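Part-Time Records and Front Desk Assistant
Korkard Property Services
Posted 23 September 2018

Korkard looks after small apartment buildings for owners who would prefer not to hear from their tenants. Somebody has to hear from them, and we would like to pay you to do it.

The job is 16 hours a week, spread over mornings, at our office above the Urio bakery. You will smell bread all day. Past employees have listed this as both a benefit and a grievance.

What you would do

Answer the phone. Most callers want to know about parking. The answer is usually no, and we are looking for a person who can say it kindly.

Open, date and file the mail. We have 1,790 tenant folders, sorted by a system that made sense to the man who retired in March. You will be given his notes, which are in pencil.

Move those folders into Heturo, our records software, one at a time. Heturo is slow before lunch and slower after it. Patience counts for more here than typing speed.

Keep the office equipment list current. Desktop computers go on it one by one, with the date bought and the desk they belong to, and when a machine is opened up for any reason, you write that down too. 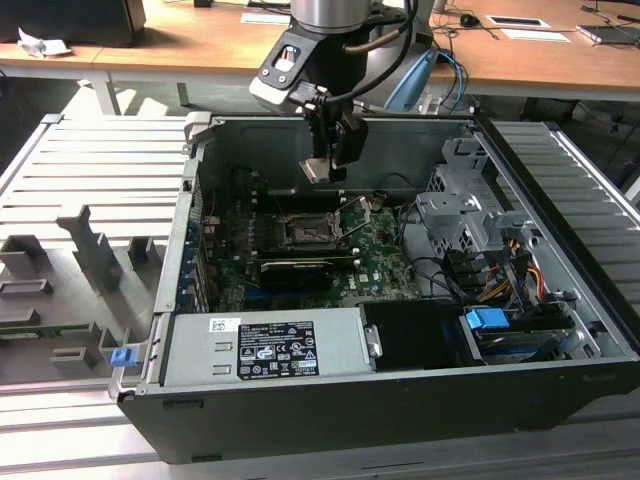 What we ask for

A high school diploma, clear handwriting and 6 months in any job where the public could walk in and complain. Waiting tables counts. So does a library desk, which some of us think is harder.

You should be able to lift a box of paper and climb 3 flights of stairs with it. There is an elevator. We don't recommend it.

What we offer

Hourly pay, weekly checks, paid holidays, and a chair bought in this decade. Training is done by whoever is at the next desk. After a year we can talk about more hours, and we do mean talk.

How to apply

Send a one-page letter and a list of past jobs to the Korkard office, or bring them in before noon. Please don't apply through Prokemton Jobs, where our old listing still asks for a forklift driver. We have written to them about it. If you do drive a forklift, mention it in your letter, as the storage unit is a mess.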